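# Clearing and Resetting a Shared Table

Jukura House, Resident Services

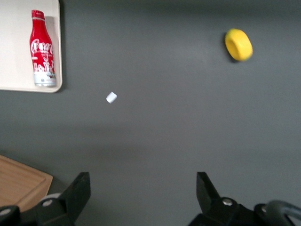 Shared tables in the Lakanmont wing are to be cleared by each group at the end of its booking. The procedure applies to all tables, including those used for both meals and children's activities, where kitchen items and small toys often end up on the same surface. A dark gray tabletop with a white tray, a red Coca-Cola bottle, a wooden cutting board, a small white cube and a yellow ring is a typical case, and the steps below will deal with it in under 7 minutes.

## Supplies

- 2 clean cloths, one damp and one dry
- The lidded toy bin from cupboard 246
- Mild dish soap

## Procedure

1. Collect the smallest items first. Cubes, beads and game pieces go directly into the toy bin. Check the floor beneath the table as well.
2. Place rings and other larger toys in the same bin and close the lid.
3. Remove bottles from trays before lifting the tray. Check that caps are tight. Unfinished drinks go home with the group; empty bottles are rinsed and recycled.
4. Carry trays and cutting boards to the sink separately. Wash boards by hand on both faces and stand them on edge to dry. Wooden boards must not be soaked or put in the dishwasher.
5. Wipe the tabletop with the damp cloth, working from the far side toward yourself, then go over it with the dry cloth. Matte surfaces show streaks, so change the cloth if it leaves marks.
6. Return dry trays to the rack, rim upward.

Abrasive pads and bleach are not permitted on any tabletop. Stains that remain after a second wipe should be reported to Magdy Lamrani at the service desk, extension 700.

Toys left out overnight are held at the desk until the end of the month.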